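About Us – Prarncombe Robotics School

Hi, I'm Fiorella Valentini, and I run the front end of this place, from sign-ups and school groups to the September open day.
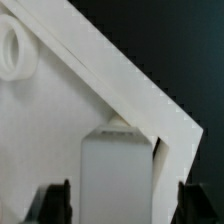
My brother Nazareno and I started the school with one arm, bought used, and a whole lot of nerve. We teach adults and teens how to get a robot to pick things up and put them down again, and believe me, plastic bottles will keep you busy for weeks! Benedetta Grasso teaches the beginner class, and Amedeo Bellini takes over once you're ready to write your own grip routines (he's patient, bring snacks).

Open day is my favorite part of the year. Last time we had 100 visitors through the door, and we ran 2 demos an hour until Nazareno lost his voice. Kids get to call the moves, parents pretend they're only watching – and then they're in line too. Thomas Mazza drove over from Wernura with his whole shop class and stayed until we turned off the lights.

If you'd like to visit before then, just write to me. Small groups can sit in on a lesson most afternoons at 3, and you don't need to know any coding. We're upstairs in the old Hofstetter building, second door on the left. Ring twice, the bell sticks.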